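Last updated: June

I love washing dishes by hand, and I would like more people to love it too. My apartment in Garine came with a dishwasher, a perfectly good one, and I use it maybe twice a month when friends come over. The rest of the time I roll up my sleeves after dinner, put the radio on and get to work. It takes me 13 minutes on a normal night. Those are some of the best minutes of my day!

Part of the pleasure is that the job has an end. My work at the office never does (I had 147 unread messages when I left yesterday), but a pile of plates goes down while you look at it. The warm water helps, and so does having your hands too busy to hold a phone. I've solved more problems with a sponge in my hand than I ever have at a desk.
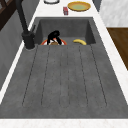 My grandmother washed up this way for a family of seven in a farmhouse outside Skevine, glasses first, then silverware, then plates, pots at the very end. I still follow her order, and I still hear her complaining when I let the water get gray before changing it. She talked the whole time. So did whoever was drying, and I think that's the thing I miss most in homes where everybody scrapes, loads and wanders off. You can say hard things to a person when you're both looking at a saucepan.

I know the case against me. Machines can use less water, and a parent with three kids and a late shift has better things to do. Fine, run the machine! But try one evening a week with a basin, a decent brush and somebody you like holding the towel. Start with the glasses.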